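How the Bible Came to Have Chapters and Verses

If you open a Bible, you will see many numbers. There are big numbers and small numbers on every page. The big ones are for the chapters. The small ones are for the verses. A verse is a short piece of text, often one sentence long, but sometimes only half of a sentence.

Maybe you think the writers of the Bible put these numbers there. They did not. When Paul wrote a letter to his friends in Corinth, he wrote it as you write a letter to your grandmother. You do not write "chapter 2, verse 9" in a letter to your grandmother!

What did the first books look like?

The oldest books of the Bible were written by hand on scrolls. A scroll is a long strip of animal skin or papyrus, rolled up at both ends or only at one. In many old Greek copies there were even no spaces between the words. Try to read this: INTHEBEGINNINGWASTHEWORD. It is possible, but you must go slowly, and it helps to read it aloud.

Now imagine that your teacher says, "Please find the place where David meets Goliath." With a scroll, you must roll and roll until you find it. People who knew the text very well could do this quickly. For other people it was hard work.
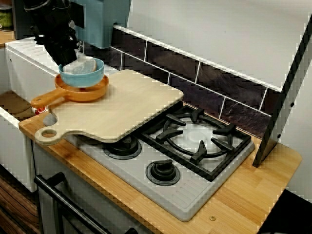
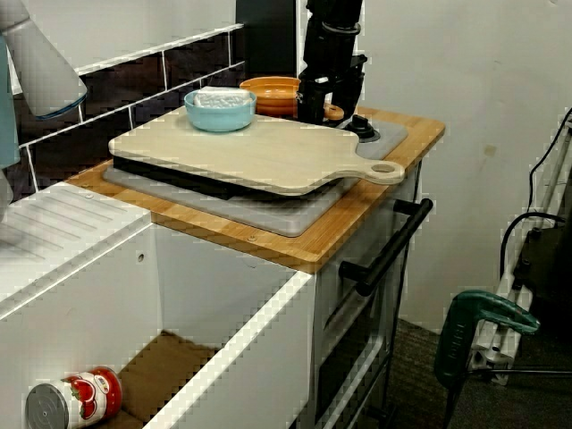
The light wooden board has a round hole in its handle.

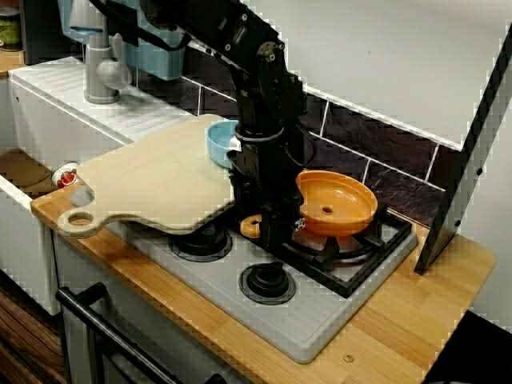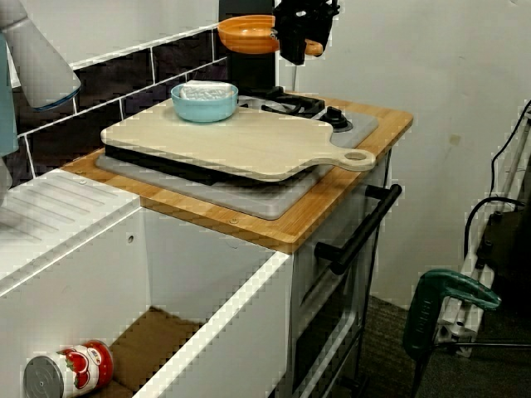 Who made the chapters?

Readers in the old times had already tried different ways to divide the text. Jewish scribes left small open spaces to show where a new part begins. Some Christian copies had short titles in the margin. But the parts were not the same in every copy, and this made trouble when a teacher in one city wanted to talk about a place in the text with a teacher in another city.

The chapters we use today come from the Middle Ages, when many students came to the big schools in Paris. They all needed to find the same page of the same story. So the text was divided into chapters, and step by step this way was copied everywhere.

And the verses?

The verses got their numbers later, after people in Europe had learned to print books. In the Hebrew Bible the ends of the verses were marked long before, but they were not numbered as in our Bibles. In the New Testament the numbers came in the time of the first printers.

How to read a Bible address

A Bible address works like the address of a house. Look at this one: Luke 2:9.

Luke is the name of the book. It is like the street.
2 is the chapter. It is like the house.
9 is the verse. It is like the door inside the house.

Go there and you will find the shepherds, who are very afraid - an angel has just come to them in the night.

Now try one alone: Psalm 32:2. The Psalms are songs, so we say "Psalm 32" and not "chapter 32". If you open a big Bible near the middle, you will probably land close to it.

Are the numbers always in a good place?

No. Sometimes a chapter ends when the story is still going on. The first story of creation has seven days, but the seventh day is in chapter 2, and the other six are in chapter 1. If you stop at the end of the first chapter, you miss the day when God rests. So when you read a story, look also at the lines before it and after it.

Words to remember

Scroll: a long rolled strip for writing.
Scribe: a person who copies texts by hand.
Margin: the empty part at the side of a page.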